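Home / Days out / Workshops and labs / Open day at the Honddale robot lab

Open day at the Honddale robot lab

If you only know Honddale for its market and the terrible one-way system, get yourself on the list for the next open day at the robot lab, is all I can say. I went expecting an hour of polite nodding and a free biscuit. I came out four hours later with a sore throat from asking questions and a notebook I can hardly read!

The lab is in the old seed warehouse behind the bus depot. Take the 41 from the station and get off one stop after the swimming pool (I got off at the swimming pool, so allow time for the hill). Sign-in was at a trestle table in the corridor, with sticky badges and a choice of two routes, green for machines and orange for software. I took green first, then sneaked on to the tail end of orange, and nobody minded.

Green starts in the big hall on the ground floor, where Dallis, the packing firm, had brought along a sorting line. It's a short conveyor with a camera over it and a pusher at each side, and it was sending tins one way and jars the other. Very loud and very quick. A small boy next to me had worked out that if he asked nicely they would let him put his own shoe on the belt. The line stopped, had a think and sent the shoe straight on to the reject tray, to a huge cheer.

Next door was a workbench covered in worn-out parts: gearboxes with the lids off, belts, bearings, a motor that had plainly been on fire at some point. You could pick up anything you liked. I turned a little gearbox over and over for far too long. You spin one end like mad and the other end creeps, and I could have stood there all afternoon doing it. The man behind the bench said the commonest fault they see is a cable that has been bent in the same spot once too often, and he had a box of them to prove it.

Then upstairs for the orange route, and this was the part I'd nearly skipped. I had thought a room full of screens would be dull. It was the best thing there.

The team in that room work on a teaching program called Jitby. You build a table, put an arm on it, scatter a few things about and try out your instructions, all on the computer, before you go anywhere near a real machine. The talk that went with it lasted 30 minutes and could have been twice as long. They ran attempts on the big screen and talked us through what the arm was trying to do each time, and then the good bit, they showed us the ones that went wrong. An arm that stopped a hand's width above the table and closed on thin air. An arm that came in too fast and pinged its target clean out of the world. That got the loudest laugh of the day. It just kept going, off the table and away into the grey for ever.

One whole folder, Lappalainen, has 912 attempts saved in it, and we were allowed to pick numbers out of the air and have them played. Somebody's grandmother picked the same one three times and said she was learning more from it each go.

What I hadn't understood before is how much of the difficulty is in the last little stretch. Swinging a long arm over a table is the easy part, apparently. Getting two thin fingertips to come down either side of something tiny, at the right height and the right angle, is where all the hours go. If the wrist is turned a shade too far, one finger lands on top of the thing and you have to start again. I'd been watching the big sweeping movements all morning and missing the interesting end completely.
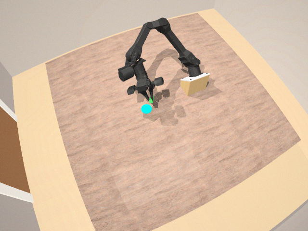

Page last changed: March 5, 2021

The green piece is what you want to keep your eye on, just under the fingertips, with the flat cyan disc beside it. Look how small it is next to the arm! From the back of the room I could barely make it out, and I ended up kneeling on the carpet at the front with the under-tens. I liked the shadows as well, the way the bend of the arm is repeated across the brown tabletop.

After the talk they let us have a go. There were 10 computers and a queue for each one, and you got a few minutes with a pair of sliders and a big stop button. My first try went into the table. My second went into the table rather more slowly. On the third I got the fingers somewhere near, lost my nerve and pressed stop, and the student helping me was very kind about it.

A few practical bits. Entry is free but you do need to book. The lift was working and there are seats along the wall upstairs, though not many. Tea is in the canteen across the yard, cash only, and the cheese scones had gone by the time I got there, so go early if that matters to you. The sorting line is noisy enough that I'd bring ear defenders for little ones. Allow a good half day if you want both routes.

The next open day is planned for April and the booking form goes up on the lab's own page. I've already asked for a place on orange, first session, front row.

Filed under: Honddale, free days out, robots, rainy day ideas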